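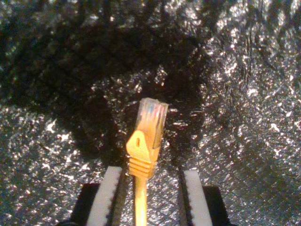

Un latiguillo amarillo con conector RJ45, sujeto entre los dedos de una pinza robótica.

«Lo que más me costó fue dejar de mirar el cable», dice Nadiia Stetsiuk. Lleva once años en Verkstead, un taller que monta y comprueba latiguillos de red para instaladores, y hasta enero trabajaba en el banco de prueba. Cogía un cable, miraba el conector a contraluz para comprobar el orden de los hilos, lo enchufaba en el comprobador, esperaba la luz y lo dejaba en la caja. Después cogía otro.

Ahora ese movimiento lo hacen 2 brazos con pinza. Stetsiuk se ocupa de los dos: carga las bandejas, cambia el programa cuando cambia el modelo de cable y revisa lo que la máquina aparta. «El primer mes me quedaba de pie delante, con las manos cruzadas. Benjie me decía que me sentara, y yo no podía».

Benjie Umali es el encargado de turno. Fue quien pidió el cambio, y no por el precio de la mano de obra, según cuenta. «Teníamos bajas por la muñeca todos los años. Un conector entra con un clic, muy bien, pero hazlo toda la mañana y luego saca la pestaña con el pulgar otras tantas veces». El mejor turno manual que tiene apuntado es de 1.043 cables comprobados. Con la célula nueva, el mejor es de 1.845. «Eso fue un día bueno, sin cambio de modelo. No lo pongáis como si fuera siempre así».

Los días malos tienen que ver casi siempre con el agarre. Un latiguillo es blando y se tuerce, y la pinza tiene que cogerlo cerca del conector para que llegue recto a la toma. Gaurav Rathore, técnico de la integradora Gremik, pasó tres semanas en el taller ajustando ese punto. «Si lo coges demasiado abajo, la cabeza cae hacia un lado y choca con el borde. Si aprietas de más, marcas la funda. Son milímetros, y el cable de un rollo no se comporta como el de otro», explica. El plástico transparente del conector también dio guerra: la cámara perdía el contorno en los reflejos y hubo que cambiar dos veces la posición de la luz.

Quien resolvió una parte del problema fue Stetsiuk. Rathore lo reconoce sin que se le pregunte. «Ella me dijo que buscara la pestaña y me olvidara del plástico. La pestaña es de color y se ve siempre. Llevaba años orientándose por ahí sin pensarlo».

No todo el mundo está contento. Nermin Yüksel, delegada del personal, recuerda que en el banco de prueba había cuatro puestos y que ahora queda uno. Las otras tres personas siguen en la empresa, dos en crimpado y una en expedición, pero en expedición se cobra menos plus. «Nos dijeron que nadie se iba a la calle y lo han cumplido. Lo del plus lo descubrimos con la nómina», dice. La negociación sigue abierta. Yüksel pide además que la formación en la célula se ofrezca por turnos a toda la plantilla – hasta hoy solo la ha recibido Stetsiuk.

Umali admite lo segundo. «Si Nadiia se pone enferma, me toca llamar a Gaurav. Eso hay que arreglarlo». Sobre el plus prefiere no hablar mientras se negocia.

Stetsiuk cobra algo más que antes y la muñeca ya no le duele por las noches. También trabaja más sola. El banco era una mesa larga y se hablaba todo el rato; la célula está detrás de una mampara y hace ruido. «Como con las de crimpado y me entero de las cosas a mediodía. Antes me enteraba a las ocho».

Los cables que la máquina rechaza caen en una bandeja aparte y los mira ella, uno a uno, igual que antes. Algunos están bien y solo entraron torcidos. Los vuelve a probar a mano, en el comprobador viejo, que pidió que no retiraran.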